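Child theme loses its menu after switching, anyone else had this?

Posted in Themes and Templates by Rosaura Huaranga
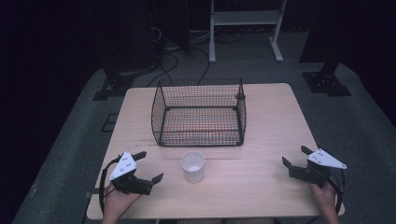 A black wire mesh basket with a small white cup in front of it.

Hello all! I've been building a site for my little homeware blog and I'm having a brilliant time with it, but I've hit something I can't fix. I was using the Gurkmont theme and last night I made a child theme so I could change the header colours without losing everything at the next update. The colours work beautifully (so pleased with those!) but as soon as I switched the child theme on, my main menu vanished and so did two of the widgets in the footer.

If I go back to the parent theme it all comes back. I've got 86 posts on there and a few of them are only reachable through the menu, so I'd rather not leave it like this for long. I've cleared the cache, logged out and in again, and tried it on my phone. Have I broken something, or is there a step I've missed?

Do-yoon Cheon
Marked as helpful by 3 members

You haven't broken anything, and well done for making a child theme in the first place, it saves so much grief later on!

WordPress stores menu positions separately for each theme. Your menu still exists, but the child theme counts as a new theme and hasn't been told where to put it. Go to Appearance, then Menus, and open the Manage Locations tab. You'll see the header slot sitting there blank. Pick your menu from the drop-down, save, and have a look at the front of the site.

The widgets are much the same story. Go to Appearance, then Widgets, and scroll right down to the inactive ones. Your two should be in there with their settings kept, and you can drag them back into the footer.

While you're at it, check the Customiser too. The logo and background are also saved per theme, so if you'd set those in Gurkmont you may need to choose them again. I did this on a site with 564 pages last January and the whole job took less than 30 minutes, most of which was me fiddling with the logo size (I love that bit).

One more thing: if the header slot isn't listed at all, look at the Template line at the top of your child theme's style.css. It has to match the parent's folder name exactly, small letters and all. Mine once had a capital in it and I lost a whole evening.

Tadow

try turning all your plugins off and then on again one by one, it was a slider plugin for me

Rosaura Huaranga

Do-yoon, you star! The menu was sitting in Manage Locations with nothing picked, and both widgets were down in the inactive bit. All back now, and the new header looks lovely with it. The logo had gone as well and I hadn't even noticed! Thanks Tadow too, I left the plugins alone this time but I'll remember that one.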